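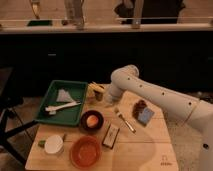

Czesław Pawłowska would rather begin with the dishwater. Most people who ask about the Sollia community kitchen want to hear about the menu, he remarks, and very few ask how the place gets clean again afterward.

Pawłowska has managed the kitchen since 1986, when it served lunch out of a single room on Kariuki Street. Last year it prepared up to 1000 meals a month, and 698 households are now registered for the program.

"We had two sinks and one good knife," he recalled of the early period. "People brought their own bowls. If you forgot yours, you waited for a neighbor to finish."

The present building, shared with the Jiter adult learning center, opened with a larger stove and a separate washing area. Asked what difference the move had made, Pawłowska spoke first of storage. Dry goods had previously been kept under the stairs, and a leak one May spoiled most of the rice. "I still check the ceiling when it rains," he said.

Meals are served from 11:30. Registered households may eat on site or take food home, and no proof of income is requested. Pawłowska described that rule as the one he had argued for longest. "A person who is hungry at noon should not be filling out a form at noon," he said.

The kitchen also offers a cooking course, held in the evening and limited to those who have not attended before. Participants learn soups, dumplings and basic bread. The recipes are taken from a binder that Pawłowska's predecessor left behind, with her corrections in the margins. Several call for far too much salt, in his opinion, but he has left them as written.

Applications for the next course may be submitted at the front desk.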